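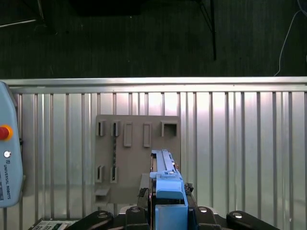
Ya-wen Chow wrote:

> Before the next delivery reaches Oludberg, could the list be given one agreed order for opening and stripping the desktop towers? At Sutilport we take the drives out first and the memory second. The Saver guidelines put memory first. Both ways are in use, and the entries in Ki no longer match from one site to the other. I would also like to know whether the gray board with the slots is to stay up on the ribbed metal wall, as two colleagues have asked for it to be moved lower.

Dear colleagues,

Thank you to Ya-wen Chow for raising this matter under request 718. The points below apply to both sites and replace the wording sent out in January. The Saver guidelines will be corrected to agree with them.

The board is to remain at its present height for now. It has narrow slots, taller ones and a single square opening, and staff have grown used to its layout. Any proposal to move it should be sent to me in writing, with the preferred height.

1. Receiving

Each tower is entered in Ki before it is opened. Please record the asset number, the site and the general condition of the case. Where the asset number is missing, use the serial number and add the letter N. Units that arrive without a side panel should be entered as "open on arrival" and kept on the lower shelves in Room 27.

2. Opening

Disconnect the power cord and hold the power button down for several seconds. Lay the tower on its side with the removable panel facing up, take the panel off and store it upright behind the table. Screws go into the lidded tray. Everyone handling internal parts wears a wrist strap, including visitors from the other site.

3. Drives

Drives come out first at both sites. The reason is custody: a drive that has left the case can be labeled and locked away at once, while memory may wait until the end of the shift. Release the data cable at the drive end before touching the tray. Older cases in particular have very little slack, and a connector pulled at an angle will often damage the port. Blue handles and latches inside the case are parts of the bays and stay with the chassis.

A colleague who has done this before should need roughly 15 minutes for a full tower. New staff may take as long as they require.
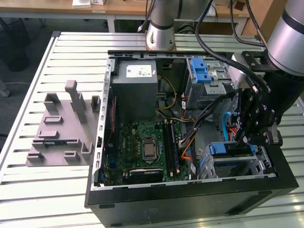 4. Memory and cards

Open the clips at the ends of each module and lift it straight up by its edges. Expansion cards follow. Modules from one machine are bagged together, and the bag carries the same number as the tower – please do not combine bags, even where the modules look identical.

The processor and its bracket are left in place unless the entry in Ki is marked "full recovery."

5. Power supply and cabling

The power supply is not to be opened under any circumstances. Its leads should be tied back inside the case so that they do not snag during stacking.

6. Closing the entry

Unit 2308 was closed in Ki without a drive label and had to be traced by hand through both stores. An entry may be closed only when every removed part has its own line. If a bay was empty, write "none." A blank line will be returned to the site.

Objections or corrections may be sent to the list until the end of the month.

Ottilie Zürcher
Equipment Reuse, Oludberg

Comments (3)

Ya-wen Chow
Thank you, this settles the order for us. Does "none" also apply to empty memory slots, or only to drive bays?

Ottilie Zürcher
Only to drive bays. Empty memory slots need no entry.

reader_south
Our lidded tray has lost its lid. Can a replacement be requested under the same number?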